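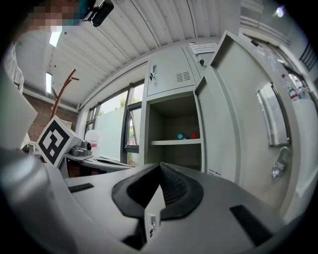

Gripper at the lockers, blue and red ball on the shelf

Hi all,

quick one before the March order closes at 16:00. Replying to Wian below.

I'd go for the second hand-held gripper and skip the arm for now. Quote from Lazăr is 1,620 for the gripper with spare pads, 977 without. Pads wear, we know this, so I'd take the spares. Imley never answered - will chase them once more, not holding my breath.

Locker tasks stay as they are. Door open, ball off the shelf, ball back on. Keyed doors are slower than we planned for, so please budget the extra hours under Grasville and not under equipment like last time.

Marker cubes: can print the patterns in house, only need blanks. Put 100 down for that plus tape and glue.

Still open:

- shipping, not in either qoute
- who signs for Ikau's share
- second cabinet or not? I say not. Different door would teach us more then another one the same

Need a yes or no from everybody on the gripper. Silence = yes.

Yolandi

> On the equipment line, Wian Sithole wrote:
>
> Do we really need a second gripper before the arm? I thought the plan was arm first, then collect whatever was missing. If we buy both this round there is nothing left for repairs. Also can somebody send the pad prices, I only have the old list.
>
> Wian

--
Yolandi Moodley
Grasville equipment list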